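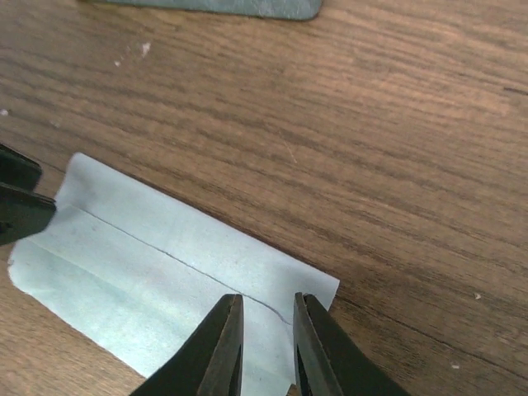 Folding the Cloths

March 2019

The table linens came back from the wash at the end of last month and most of them are in the hall cupboard again. A few points came up while they were being put away, and they are set down in this newsletter so that everyone who uses the Kenham room does the job the same way.

The small cloths, the ones used for wiping and for lining bread baskets, are now folded in a long strip. Until January they were folded in quarters. The quarters made a thick little block with one fat corner, and a stack of them leaned over once it got above a dozen or so. Strips lie flat and fit the narrow shelf under the tablecloths, where there was wasted space before.

To fold one, lay it on a bare table and smooth it out from the middle with the flat of your hand. Bring the far edge over to the near edge and line up the corners before you press anything. Then fold it lengthwise again. Run your hand along it once and leave it. A cloth this thin does not need ironing, and pressing hard only sets a crease that shows when the cloth is opened out on a tray.

The corners are where most of the trouble comes from. The older cloths have been washed so many times that they are no longer square, and one end will come out a bit longer than the other. Match the long edges and let the short ends fall where they like. If you pull the short ends even, the whole strip twists and will not lie down.

Fold on the wood tables and not on the counter by the sink. The counter is often damp, and damp cloths put away in a closed cupboard smell by the next meeting. Wipe the table first and let it dry. Crumbs get caught in the grain and end up inside the folds.

Colors: pale blue cloths are for the kitchen and the tea table. White ones are for the baskets. The striped ones from Fidia shed lint for the first few washes and should be kept out of the load with the dark tablecloths. Some of the blue ones have faded unevenly, and that is fine. They can stay in use until they wear through.

There are 36 small cloths on the list inside the cupboard door. Two are missing. If you took any home to wash after the January supper, please put them in the basket by the coat rack, folded or not. Two more have burned edges and have been moved to the cleaning bucket, so please don't put them back on the shelf.

We were asked whether paper napkins would be cheaper. The price from Skelten was looked at and it would cost more over a year than the washing does, so we are keeping the cloths.

The laundry detergent is also changing. The large box of powder is nearly finished and will be replaced with the unscented Yeon liquid. One capful does a full load. Please leave out fabric softener, as it stops the cloths from soaking anything up.

The key to the cupboard is on the hook inside the kitchen door.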